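Handout 3: Inventory, imaging, and why your asset list is lying to you
Desktop Support and Deployment, spring section, Monday, March 29, 2021

Read this before lab. It replaces the slides from February, which repeated a few vendor claims I no longer want to stand behind.
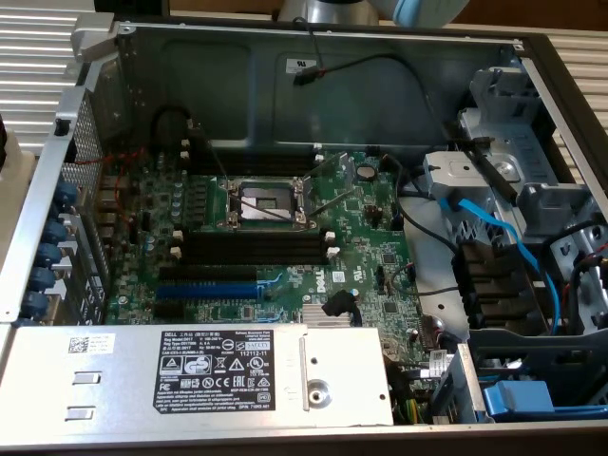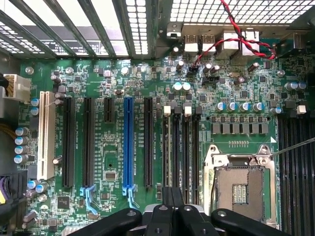
## 1. The claim

Every endpoint management product is sold on the same promise: install the agent, wait a day, and you'll have a full and current list of what you own. The Mokance agent makes this promise on its login page. I've never seen it kept at any site with more than a handful of machines, and I'd like you to stop assuming it will be.

What the agent gives you is a list of computers that had the agent, were powered on, could reach the server, and reported something the server could parse. Please write that sentence down. Most of the trouble in this course comes from treating that list as the same thing as "our computers."

## 2. Where the data comes from

An inventory record is usually stitched together from several sources:

- **Firmware tables (SMBIOS).** Maker, model, serial number, sometimes an asset tag. Filled in by the manufacturer, or not.
- **The operating system.** Hostname, OS build, installed software, logged-on user.
- **The network.** MAC address, IP address, switch port if you're lucky.
- **A person with a spreadsheet.** Room, department, purchase date, warranty.

None of these can be trusted alone, and they fail in different ways.

The serial number is the one people believe in most. On a name-brand desktop it's generally fine. On a machine built from parts, or one that has had a replacement board fitted, you may get an empty field, the words "To be filled by O.E.M.", or "Default string". If your database uses the serial as its unique key, all of those machines will try to be the same machine. Some products merge the records quietly. Some keep the newest and throw the rest away. Find out which kind you have before you import anything.

The MAC address is not a safe backup key either. Docking stations and USB network adapters carry their own, and they get passed around. Image a row of laptops through one shared adapter and you may end up with one very busy record.

The SMBIOS UUID is better than both, but again, it lives in firmware and somebody had to write it there properly.

## 3. The Kukholm exercise

For the rest of the term we use a made-up client site called Kukholm: one office building, 200 desktops on the books, a deployment server named BOONCHU, and an imaging process that was set up years ago and never written down. The data set is on the course share.

Your job in the first half of lab is to compare the agent export against the purchasing list. You should find that they disagree. Don't fix anything yet. Sort each mismatch into one of these:

1. On the purchasing list, missing from the agent.
2. In the agent, missing from the purchasing list.
3. In both, but with details that conflict.
4. In both more than once.

Students always want a fifth group called "obviously a typo." There isn't one. If you think a serial is a typo, it goes in group 3 with a note, and somebody checks the sticker on the machine.

## 4. Naming conventions

A lot of time gets spent on computer names. Much of it is wasted.

The common approach is to pack meaning into the name: building, room, department, a number. It looks tidy on the first day. Then the machine moves to another room, the name is wrong, and renaming it breaks a printer mapping or a firewall rule that someone tied to the old name. So it stays wrong. Within a couple of years you have a convention that tells you where computers used to be.

Compare:

| Scheme | Good for | Fails when |
|---|---|---|
| Location in name | Quick help desk calls | Anything moves |
| User in name | Very small offices | Anyone leaves |
| Serial in name | Automation | Serial is blank or too long |
| Plain sequence | Nearly everything | You lose the lookup list |

My preference is the serial where it's reliable, and a plain sequence where it isn't. I hold that view loosely. I've seen location names work well in computer labs, where the desktops really do stay put.

Keep the 15-character NetBIOS limit in mind. Some serials, with a prefix stuck on the front, run past it. A deployment script that cuts from the right will often cut off exactly the characters that made the name unique. Test this with your longest serial, not with the one on your desk.

## 5. Automatic naming during imaging

The Prindale task sequence (our lab imaging setup) can set the name in 2 ways: it reads the serial and builds a name, or it looks the machine up in a table and uses whatever name it finds there.

Building the name needs no upkeep and fails on bad firmware data. The table handles odd hardware and fails when someone forgets to add a row. Vendors like to show the first method, and they like to show it on their own hardware.

Whichever you use, decide what happens on failure. The choices are:

- Stop and ask the technician.
- Carry on with a random name.
- Carry on with a fixed default name.

The third is the worst and is also the default in more scripts than I'd like. Two machines with the same name joining the same domain is a bad afternoon: the second one takes over the first one's computer account, and the first user gets a trust error that looks like a password problem.

Stopping to ask is annoying when you have a whole floor to do. I'd still pick it. A stalled build is easy to find.

## 6. Stale records

A machine hasn't checked in for a while. What does that mean? Possible answers include: it's switched off, it's in a closet, the agent broke, the user is away, it was re-imaged and now has a new record, it was stolen, or it was thrown out and the paperwork wasn't done.

The console will show you one gray icon for all of these.

Many products offer automatic cleanup after a set period. Turning it on makes your numbers look better, and I'd be suspicious of it for that reason. A deleted record can't be investigated. Archive first, and keep the last user, last IP address, and last check-in date. If your product can't archive, export to a file before the cleanup job runs and store it somewhere boring.

Watch the licensing side as well. If you pay per managed device, duplicates cost money. In the Kukholm data the license count is higher than the number of desktops on the books, and the client is being told that this is normal growth. Decide whether you believe it.

## 7. Reports for managers

Sooner or later you'll be asked for one number: how many computers do we have? Give it, but give it with the source and the date. "Devices that checked in during the last month" is an answer you can defend. "Total computers" copied off a dashboard isn't, unless you know how the dashboard gets it. Open the query behind the tile. If the product won't let you see the query, say so in the report.

The same goes for compliance percentages. A patch rate of 98 percent is 98 percent of the machines that reported. The ones that didn't report are more likely than most to be out of date, and they aren't in the figure at all.

## Before next lab

- Finish sorting the Kukholm mismatches. Bring the sheet, not a summary of it.
- Write a naming rule for Kukholm in 3 sentences or fewer, including what happens when the serial is blank.
- Find the longest serial in the purchasing list and run your rule on it by hand.
- Read the Prindale task sequence log on the course share and mark the line where the name gets set. The log has the name appear earlier than that, in a step that looks like it sets it. Don't stop there.

Late sheets go in the tray outside the lab. I don't take them by email.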